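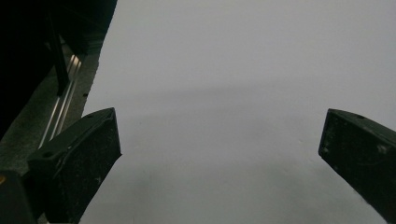

Running a village library on a small budget
Speaker notes, Nultbridge branch meeting, October

Slide 1. Start when the room has settled. Say who we are: the lending library at Zurnelbridge, open four afternoons a week, in what used to be the post office. Talk is 25 minutes, then questions. Handouts are by the door.

Slide 2. The stock. We hold 3868 books as of the last stock check. When we opened it was closer to double that, and most of the extra was donated paperbacks in poor shape. Explain why we got rid of them. Shelves that are packed tight put people off, and loans went up after the clear-out. Don't spend long on this, the Hustholm people heard it last year.

Slide 3. What we throw out. Anything with mould goes the same day. Travel guides over five years old. Medical books over ten. Encyclopaedias, always, even when the family is standing there. Have a polite sentence ready for that. Ours is "We can't take reference sets, but thank you for thinking of us."

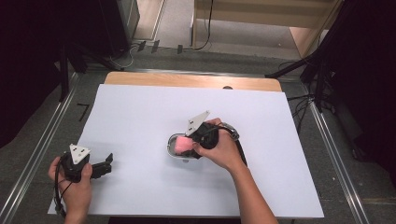 Slide 4. Cataloguing. We use a spreadsheet. Columns are author, title, shelf, date in, last date out. That last column does most of the work. If a novel has not gone out in three years it comes off the shelf and into the sale box, unless it is local history. Mention that we tried Kong, the paid system, for a winter and went back. It was fine, but we were paying for things like fines and reservations that we don't use.

Pause here and ask who in the room still uses cards. Expect a few hands.

Slide 5. Money. Our yearly book budget is £1000. Large print takes the biggest share and children's picture books come next. Adult fiction is nearly all second-hand. Show the pie chart but read out the figures, the back row won't see them. The sale box brought in £90 over the summer, which paid for covering film and labels.
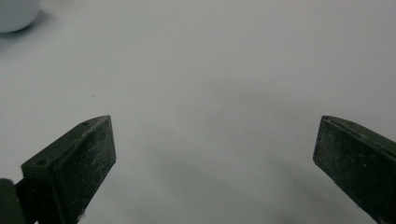 Slide 6. Covering and repairs. Cover every picture book before it goes out, no exceptions. Loose pages can be tipped in with a thin line of PVA and left under a weight overnight. Never use sticky tape on a spine. It goes yellow and takes the print off when you peel it. A book that needs more than ten minutes of repair gets replaced.

Slide 7. Opening hours. We moved from mornings to afternoons so the school could use us. Closing time is 5.30. Morning readers complained for a month or so and then most of them came in after lunch.

Slide 8. Swaps with other branches. Hustholm sends us a crate of large print and we send one back. Ask Nultbridge if they want to join. Need a yes or no before the clocks change.

Questions. Likely ones: insurance, lost books (we don't chase), and damp in the back wall.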